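Small Kitchens: what we learned from playing house on purpose
Group project report, Design for Everyday Living, second year
Ya-wen Siu, Shuk-fan Tseng, Dong-hyun Yook and Yee-man Yip
Tutor: Ngan-ling Mok

Why a toy kitchen?

We started with a question that came up over lunch: why does everybody remember the toy kitchen at nursery? All four of us did, and we grew up in very different places. Yee-man could still describe the oven door on hers (it squeaked, and it never shut). So when the module asked us to choose an ordinary household object and look at it properly, we went for the whole kitchen, only smaller.

Our aim was to find out how much of a real kitchen you need to keep before it stops feeling like one. A play kitchen has to get by with very little. There is no water and no heat, and the food never changes, and yet people walk up to it and know straight away what goes where. We wanted to know which bits do that work.

What we looked at

We visited the toy library in Milport twice in May and spent a morning at the Benoncombe playgroup, where the staff were lovely and let us sit on very low chairs and take notes. We drew plans of every play kitchen we could find, 9 altogether, and marked where the stove, the sink and the worktop were on each. Then we set up our own counter in the studio and tried out different arrangements of pots and vegetables.

The plans were much more alike than we expected! Nearly all of them had the stove and the sink on one level with a bit of clear worktop in the middle. That bit of worktop became our favourite part of the whole project. It is tiny, often no wider than a dinner plate, but it is where everything happens. Food gets put down there before the pot and after the pot, and it gets fought over.
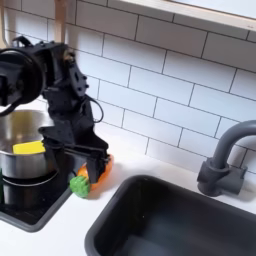

Student Project Reports, Issue 4, page 2

The carrot and the broccoli ended up being our main characters. They sit on the white counter between the stove area and the sink, close together, with the steel pot over to the left. We liked the pair because they are such different shapes to deal with. The carrot is long, with a thick end and a narrow one, so you have to decide which way round it goes. The broccoli is a knobbly lump and doesn't care. When we asked classmates to tidy the counter, they nearly always lined up the carrot with something, the back edge or the side of the sink, and just dropped the broccoli wherever there was room.

The pot

Shuk-fan argued from the beginning for a stainless steel pot in place of a plastic one, and she was right. It is shiny enough to pick up the light of the room, and it makes a proper noise when you put something in it. With the plastic pot from the Hviid set people mimed their cooking. With the steel one they cooked. Dong-hyun spent most of one afternoon making soup and called it testing.

We did wonder if the steel pot would make the vegetables look more fake. If anything it had the opposite effect, and several people told us the carrot looked "fresher". We can't fully explain this and would love to look into it.

The tidying-up sessions

For the last part we asked classmates to come in pairs and put the kitchen back in order after we had mixed it up. There were no instructions. We wrote down the first thing each person touched and where it went. The pot was usually first, and it went to the stove. Vegetables came next, and here people split into two camps: those who put them in the sink "to wash" and those who left them on the worktop ready to chop. Pairs from different camps had some very good arguments.

We had hoped to get the sessions finished in a week, but the studio was booked up for the Plislow exhibition and we had to squeeze them in after six in the evening. Yee-man brought real soup.

What we would change

Our counter was set for adults standing at a table, so we can't say much about how children would use it. We would also like more food. Two vegetables was fine for watching people choose, but we never found out what happens when the worktop is properly full. Ya-wen has already drawn a version with a shelf over the sink, and the drawing is in the appendix with the nine plans.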